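Drying Time of Water-Based Varnish on Pine at Two Humidity Levels

Group 4: Tamsin Donnelly, Lieven Kramer, Isla Ruddock
Supervisor: Gunther Ostermann

1. Background

Water-based varnishes are sold with a single recoat time on the tin. The figure is normally given for one temperature and one humidity, and many users work in garages or sheds where neither applies. The group wanted to know how far the recoat time moves when only the humidity is changed.

2. Materials

Two varnishes were tested, Flimonine satin and Uvasix clear gloss. Both were bought new and stirred for five minutes before use. The test pieces were cut from dressed pine board, each 300 mm long and 100 mm wide, and sanded along the grain with 180 grit paper. Pieces with knots or visible resin were rejected. The colour of the timber was not controlled.

3. Method

Each piece was given one coat with a foam brush and placed flat in a closed cabinet. A fan moved the air slowly. The cabinet was held at 22 degrees Celsius, first at 45 per cent relative humidity and then at 76 per cent. Humidity was raised with open trays of salt solution and lowered with silica gel.

Dryness was judged by the cotton method. A small ball of cotton wool was laid on the surface, held under a 50 gram weight for ten seconds, and removed. The coat was recorded as dry when no fibres stayed behind. Tests were made every four minutes, each on a fresh part of the surface. Six pieces were used for each varnish at each humidity.

4. Results

At the lower humidity Flimonine reached the dry point in a mean of 40 minutes and Uvasix in 52 minutes. At the higher humidity the means were 68 minutes and 96 minutes. The order of the two products did not change, but the gap between them widened from 12 minutes to 28.

One Uvasix piece in the humid run was left out of the mean. Its coat had pooled at one end — the shelf was found to be out of level — and it was still tacky when the run was stopped.

5. Discussion

The slower drying agrees with the theory in the course notes, where the rate of water loss falls as the surrounding air nears saturation. The larger change in Uvasix may come from a thicker wet film. Film thickness was not measured, and the gloss product was harder to spread thinly.

The four-minute test interval limits the precision of every time reported. Opening the cabinet door also let the humidity drift by up to three points, and recovery took longer in the humid run. Ruby-Lee Paewai suggested fitting glove ports to the door. This was not done in the time available, but it would be the first change made in a repeat, followed by weighing each piece before and after coating.
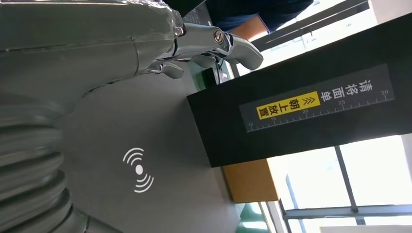 A repeat should also include a second coat, as the recoat time matters more to most users than the time to first touch. The remaining pine is enough for 12 further pieces.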